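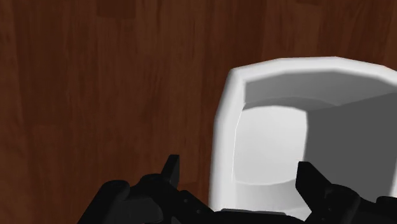

Simulated wrist view, fingers open over the near wall of the white bin. Bostgate cell, wood table surface.

Monday, October. Entry opened 10:00.

Purpose: comparison of the Flerkham two-finger gripper model against the Ninard model in simulation, before bench time is requested for either unit. The arm model, the controller settings and the bin are held the same for both. Only the gripper and its mounting offset are exchanged.

Setup. The bin remains at its standard position to the right of the table center. The table uses the brown wood texture carried over from the previous cell file. The wrist camera is fixed to the palm and looks straight down at the table in the start pose. Controller gains are those from the September baseline and were not adjusted. The Flerkham model was loaded first and is the one shown.

Observations, Flerkham. With the fingers fully open, the left finger stands just outside the bin and the right finger is over the interior. This is the intended start pose for the wall grasp. The right fingertip is easy to separate from the bright floor of the bin. The left fingertip is black against brown wood and offers less contrast, although it can still be read without difficulty at full resolution. At the reduced resolution used by the Bíró tracker, the left tip was lost in two of ten runs. The right tip was not lost in any run.

The side wall on the right of the bin is rendered in a dark, even gray. When the right fingertip was moved across that region, the tracker's confidence value dropped sharply and recovered once the tip was again over the floor. A second fill light was added at low intensity for the last four runs, and the drop became smaller. The change to the lighting has been saved under a separate file name so that the baseline is preserved.

Closing on the wall. The rim is thick, and the approach must be made square to it. Seven of ten closures ended with both finger pads flat against the wall. In the remaining three, one pad touched early on the beveled part of the rim and the gripper rotated slightly before the force limit stopped the motion. The force limit was left unchanged for all runs. It is possible that the collision mesh of the bin is coarser than the visible one; the mesh has not yet been checked.

Observations, Ninard. The model loads, but the mounting offset in the supplied file places the palm too low, and the housing meets the rim before the fingers reach grasp depth. The offset was corrected by hand and two trial closures were made. Both ended flat. Two closures are not sufficient for a comparison and are recorded for reference only.

Camera note. The palm and the finger housings take up the bottom of the view. A higher camera bracket would recover part of that area but would also change the calibration - this should be decided before the Ninard runs are started, so that both sets are taken with the same bracket.

Outstanding items:
Check the collision mesh of the bin against the visible mesh at the rim.
Repeat the ten Flerkham runs with the fill light on from the start.
Complete ten Ninard runs with the corrected offset.
Test a lighter fingertip color in the model at reduced resolution.

Log files are in the shared Bostgate folder, under the gripper comparison heading. The corrected Ninard offset is stored there as well and should be used in place of the supplied one.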